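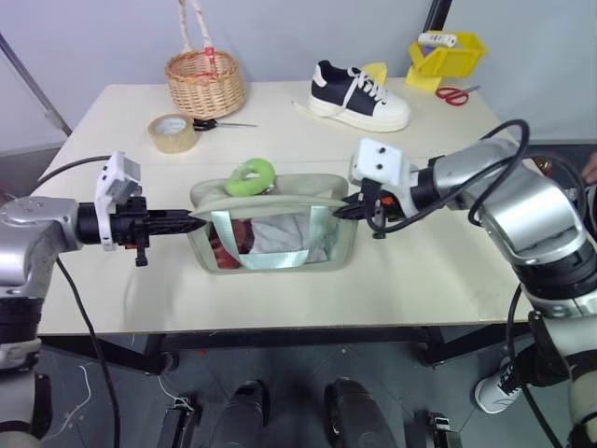

Clear bags and fabric hand wash: what water temperature?

tessellate_9
I have a clear-front pouch with a fabric border, bought from Premari. The panel has gone hazy and the fabric near the handle is grubby. The tag says "wipe clean" and nothing else. Can the whole thing go in a basin, and how warm?

oldseam
Lukewarm, a drop of dish soap, 3 minutes at most. Most clear panels at that price are PVC. Heat softens it and it takes a set wherever it was folded. Dry it flat with the panel up.

mk_halyard
Disagree on the basin. The stitch line between panel and fabric is a row of holes. Water gets in there, the binding stays damp for a day, and you get mildew spots along the seam that never come out. Wipe the panel, spot clean the fabric.

oldseam
I've washed mine 22 times with no mildew. Press the binding in a towel first.

mk_halyard
What humidity? I'm on the coast and a towel doesn't do it.

oldseam
Dry inland, heated house. Fair point.

tessellate_9
Haze first, then. Is it dirt or is the plastic going?

quillback
Wipe one corner with a damp cloth. If it clears and stays clear once dry, it was surface film. If the haze comes back, it's either fine scratches or plasticizer moving to the surface. The second feels slightly tacky.

No alcohol and no acetone. I used Ternus plastic polish on a scratched panel and it helped a little, but it left residue in the stitching.

mk_halyard
Polish on flexible vinyl is a waste of money. It's made for rigid sheet.

quillback
The can lists both. I said a little.

tessellate_9
Corner test done. Cleared and stayed clear, not tacky. Spot cleaned the border with a soft toothbrush. The handle is still gray where it gets held.

oldseam
Second pass on the handle, same soap, brush along the weave. Then store it with a flat sheet of tissue behind the panel — printed items left against vinyl can transfer ink.

mk_halyard
Agreed on the tissue. Change it now and then.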